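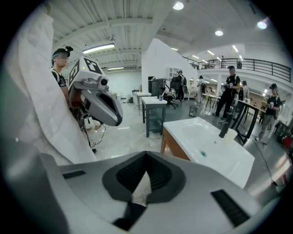 Where Does the Rain Go? Storm Drains and Street Flooding in Flutville
Final project report, Intro to Urban Geography
December 14, 2006

Why I picked this

I live at the bottom of Fontes Street, and if you've ever tried to walk to class from there after a good hard rain you already know why I picked this topic. Last May the water came up over the curb and into our basement and ruined a couch that was pretty gross to begin with. My landlord said the drains were "old." I wanted to find out what that meant, and when the project list came around I put my name down for stormwater before anyone else could (no one else wanted it, but still).

My question was pretty simple. Does Fontes Street flood because the drains are too small, or because they're clogged?

What I did

I started at the town records office, where they let me look at the old drain maps for as long as I wanted but wouldn't let me copy them. So I drew them by hand on graph paper, badly. The maps list 330 storm drain inlets in Flutville, and most of them empty into Jesora Creek. The Fontes Street line is one of the oldest and it also takes the runoff from the supermarket parking lot up the hill, which got paved long after the pipe went in.

Next I walked the whole line on 2 different days, once before the leaves came down and once after. I gave each inlet a score of clear, partly blocked or blocked. I also dropped off a one-page survey at 200 homes between the creek and Clanasov Avenue, asking if people had gotten water in their yard or basement and when.

I measured the parking lot too, with a borrowed measuring wheel that clicks. The part of it that slopes toward our street came to 1,568 square yards. That's a lot of blacktop sending water at one little pipe!

What I found

On my first walk nearly all the inlets were clear. On the second walk most of the ones on the low side of the street were at least partly blocked, mainly with leaves and fast food bags. The high side was fine, and I think that's just because trash rolls downhill same as water does.

The surveys surprised me though. I expected people to complain about fall, and a few did, but most of the flooding they wrote down was in spring, when the inlets should be pretty clean. One person stapled on an extra page about their tomato plants. The houses right by the supermarket had hardly any trouble, and the answers got grumpier the closer I got to the creek.

So my best guess is that it's both, but mostly the pipe. Clogged inlets make fall storms worse. The spring floods look more like too much water for the size of the line, plus the creek being high already and the pipe having nowhere to empty.

Problems and stuff I'd change

I never got to watch an inlet during a real storm - both times it poured I had an exam. My blocked/partly blocked scores are also kind of a judgment call, and I was probably stricter when my feet were cold. I'd like to redo the walk in spring and put a marked stick in the creek so I could read the level before and after rain.

I'd also ask on the survey how long people have lived there. Somebody who moved in this summer wouldn't know about May, and I counted their "no" the same as everyone else's.

Sources

Town of Flutville drain maps, sheets for Fontes Street and Clanasov Avenue
My own survey and field notes (graph paper maps attached at the back)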